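Mirivmont students record sorting data with hand-held grippers

A student project in the robotics course at Mirivmont has moved from bench trials to data recording in ordinary bedrooms.
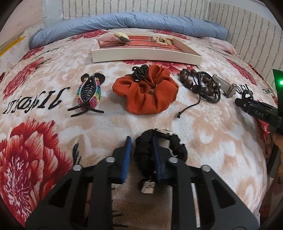

The project, listed in the course catalog as Accessory Sorting, asks student teams to record themselves picking up small personal items and placing them in an open box. The recordings will be used to train a control policy for a two-finger arm in the course lab. Each team works with hand-held grippers in place of a powered arm, so a session can be run in any room with a bed or a table.

The target is 800 accepted recordings by the end of the term in December. A recording is accepted if it contains one full pick and one full placement, if the jaws stay in view during the grasp, and if the item comes to rest inside the box. Clips in which the operator repositions an item by hand are rejected. So are clips in which the item is dragged to the box without being lifted.

Course instructor Vaughn Strickland selected hair and wrist accessories as the object class. Earlier terms used blocks and plastic cups, and the policies trained on them did poorly on anything that changed shape under load.

"A scrunchie has no fixed grasp point," Strickland said. "The student can close on the fabric or put one finger through the loop. Both work by hand. We want to know which of the two the arm can repeat."

The object list covers scrunchies, hair ties, claw clips, beaded and corded bracelets, and watches. Watches are scored separately. On a fabric band the case shifts the center of mass to one side, and the item tends to rotate as it is lifted. The written procedure tells operators to pause after the lift until the rotation stops, then move to the box at constant height.

Patterned bedding is permitted and encouraged. The first policy trained in the course, on recordings made over a plain gray mat, lost track of items when it was tested on printed fabric. Teams are now asked to change the covering between sessions and to note the change in the session log. Soft surfaces add a second difficulty, in that the fingertips can press into the blanket and pinch it along with the item. The log has a separate code for this fault, and it was the most common entry in the first round of review.

Software for the project comes from two sources. Utetti, an open-source package maintained by former students of the course, aligns the video with the jaw width signal and trims idle time from the start and end of each clip. Review is done in Pruitt, a labeling tool written last year by a team in the same program. A reviewer may not score clips from his or her own team.

Sessions are limited to 20 minutes. Strickland set the limit after reviewers found that grasp quality fell off late in longer sessions, with more missed closures and more contact between the fingertips and neighboring items. Item order is drawn by lot before each session, and the box is moved to a new position at the halfway mark.

The trained policy will be tested on the lab arm under the same acceptance rules. Each item gets two attempts. Items used in the test will not have appeared in any of the recordings, though they will come from the same categories.

The results will also decide which team goes forward to Zondo, the regional student manipulation contest, where the sorting event is run on a surface the entrants have not seen. Teams must submit their session logs along with the policy. Logs with missing entries for the surface covering will be returned for correction before the test.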